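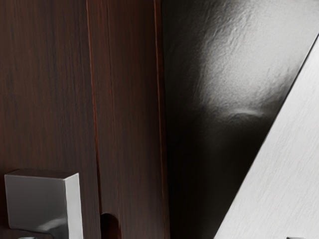
How Do You Plan for a Robot?

Buying a robot is a little like getting a pet. The robot is only the first thing on the list. A robot arm also needs a strong table, a gripper, a computer, and people who know how to run it.

A list of all the things you want to buy, with the price of each, is part of a plan called a budget.

Step 1: Name the job

Güven Taşdemir plans equipment for a workshop called Trernine. The first line in his plan is always the job, written in plain words. One of his plans began with "Open a drawer in a small wooden cabinet."

That sounds easy. Your hand does it without much thought. A robot needs more information. Is there a handle, or only a cutout for a fingertip? How far does the drawer slide? How hard must the robot pull?

Step 2: Pick the gripper

A gripper is the part that does the work of a hand. A parallel gripper has 2 fingers that move toward each other and apart. It costs less than a gripper shaped like a human hand, and it has fewer parts to replace.

Finger size matters. A thick finger may not fit into a small pull. Planners measure the pull first and order the fingers second.

Step 3: Try it on a computer

A simulation is a computer model of a real place. In a simulation, planners can move a table or change a gripper and pay nothing for new parts. Trernine allows 40 hours of simulation before any order is placed.
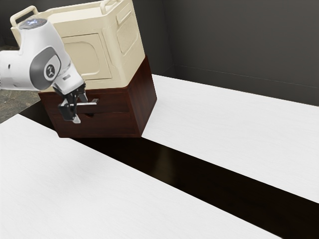 A simulated robot arm with its gripper at the upper drawer of a cabinet.

Step 4: Add up the small things

Small items can use up money quickly. The Trernine plan set aside 400 dollars for them:

Spare gripper fingers
Bolts and cables
Floor tape to mark the safe area

The plan also has a line for training. Each operator gets 66 hours of practice.

Step 5: Leave some money over

Some costs can't be known in advance. A cable may be too short, or a part may arrive late. Planners keep extra money for this. It is called a contingency.

Words to know

Budget: a plan for how money will be spent.
Gripper: the part of a robot that holds things.
Operator: a person who runs a machine.
Contingency: money saved for surprises.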